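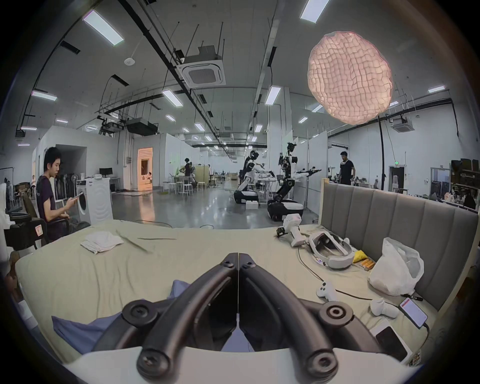
Urkwood Quilt and Mending Circle - minutes of the February meeting

I said I'd take the minutes again, so apologies in advance to anyone who likes them short. We got going at 7:10 p.m. because the kettle was slow and half of us won't sit down without tea. Last month's minutes were read out and passed with one fix: the spring show is at Flulelen Hall, and I had written Flulelen House, which is the dentist.

Money

We have $3,000 in the account, more than we've ever had at this time of year (the bake sale did that!). The hall wants a deposit before the end of the month and we agreed to pay it. There was a long back and forth over whether to buy a second iron. I was for it, having burned my wrist waiting in line for the first one, but the vote went 5 to 4 against. We'll look at it again after the show. Somebody asked if the old iron could be fixed and I have put that down as a maybe.

Spring show

Setup starts at 9 a.m. and we get the hall keys the night before. Last year we hung the big quilts too close to the radiators and everyone had to walk sideways, so this time the big ones go along the long wall and the baby quilts go on the stage. The raffle quilt is still missing its binding. Two of us are going to finish it at my place, and if you have any of the green thread left over from the fall, please bring it, I don't care how little it is. Tickets stay the same price as last year. I wanted to put them up but I was talked out of it, and fair enough.

The Lolen swap

The Lolen group wrote back and they'd love to trade blocks with us again. They want 2 blocks from each member, any pattern, cotton only please - we all remember the stretchy ones. We said yes. Blocks should come to the next meeting in a bag with your name on it, ironed if you can manage it (see above about the iron).

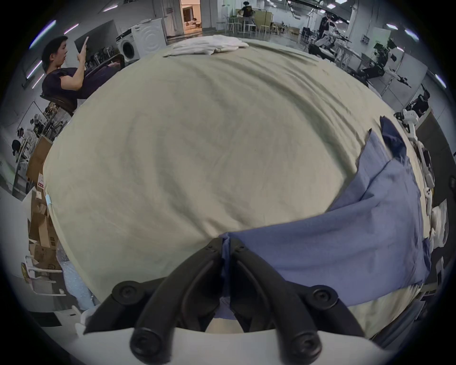

Backing fabric for the charity quilts

Sitthichai Fabrics has offered us the ends of their bolts at a good price, and we spent far too long on colors, as we always do. Half the room wanted plain cream and the rest of us were begging for something with a bit of life in it. I'm on the blue side and I'll stay there. A soft periwinkle laid over a pale sheet looks lovely to me, folds and all, and a bit of navy next to it is even better. The cream people said blue shows lint. We settled on cream for the baby quilts and blue for the lap quilts, and I'm going over to the shop to see what they really have before anyone gets attached to a shade.

Other bits

Whoever took home the long ruler, please bring it back. The cutting mats need to be stored flat, and I found one behind the piano bent like a taco. We also agreed that phone calls go out in the hallway from now on.

The beginners' evening went well and I'd like to run another one after the show. Everyone seemed happy with that, though I notice I'm the only one who signed up to help. The sheet is still pinned by the door!

We finished at 8:50 p.m. and stacked the chairs. Next meeting is same place, same time, and I'm bringing lemon bars.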